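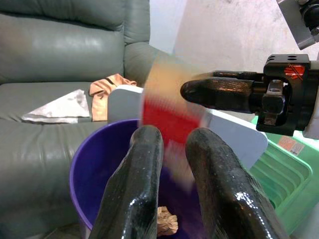
**Figure 7.1** Gray-green leather armchair with two cloths on the seat cushion and a purple plastic bucket in front. The bucket holds a small piece of crumpled paper.

# Chapter 7: Clearing and Sorting Around Upholstered Seating

Loose articles collect on seating faster than on any other furniture in a living area. A seat cushion is broad, low and close to hand, and it slopes toward the backrest, so small articles travel to the rear and lodge in the crevice. This chapter covers the removal of those articles, their sorting into streams, and the preparation of the seat for cleaning. Treatment of the leather itself is left to Chapter 8.

The procedures follow the Prernoddale room sequence introduced in Chapter 2, in which every room is cleared before any surface in it is wiped. Students who have used the older Driment checklist will notice that clearing and wiping were combined there. The two tasks are separated in this edition.

## 7.1 Terms used in this chapter

**Loose article.** Any item resting on a piece of furniture and not forming part of it. Fitted covers and attached cushions are excluded.

**Textile stream.** Cloths, towels, garments and other fabric articles intended for laundering or reuse.

**Discard stream.** Paper scraps, wrappers and other articles of no further use.

**Hold stream.** Articles whose owner or destination is not known at the time of clearing.

**Receiving container.** The bucket, bin or basket into which one stream is placed. A container receives one stream only until it has been emptied.

## 7.2 Assessing the seat

Assessment is done from the front of the chair, standing, before anything is touched. Record the colour and condition of the upholstery, then the articles present. In Figure 7.1 the two fabric articles differ in how they lie: the white cloth is flat and has grayish stains, while the peach-orange cloth with the brown stripe is bunched against the base of the armrest. A bunched cloth must be opened out over the seat before it is assigned to a stream. Coins, pins and small hardware are commonly carried to the laundry in folds.

Stained cloths are placed in the textile stream but kept apart from unstained ones. The nature of a stain should not be guessed from its colour. Where the source is unknown, write "unidentified" on the room sheet.

Leather seats need one further check. Deep folds along the front edge of a cushion can hide grit, which will scratch the finish if a cloth is dragged across it. Articles are lifted clear of the surface and never slid.

## 7.3 Placing the receiving container

A rigid plastic bucket with a rounded rim is suitable for most single-chair work. Set it on a stable surface directly in front of the seat and within arm's reach of both armrests. It should not stand on the cushion, where its base may mark the leather.

Check the bottom of the container before use. A scrap of paper left in a bucket intended for textiles will break up in the wash and adhere to every article in the load. If the container already holds discard material, either empty it or assign it to the discard stream and fetch a second one.

## 7.4 Order of removal

1. Remove rigid articles, including boards, lids and trays.
2. Remove flat cloths, lifting from two corners.
3. Open and remove bunched cloths.
4. Remove paper and small scraps.
5. Run a gloved hand along the rear and side crevices.

In trials at the Wendbridge training flat, Behrouz Salehi recorded 348 clearances of single armchairs by first-year students. Of these, 50 required a repeat pass, most often after step 5 had been omitted. The standard time allowed for one armchair is 90 seconds, excluding assessment.

Section 7.5 extends the procedure to two-seat and three-seat sofas, where removable cushions alter the order of steps 4 and 5. The Asadi room sheet, used in the exercises at the end of the chapter, is reproduced in Appendix B.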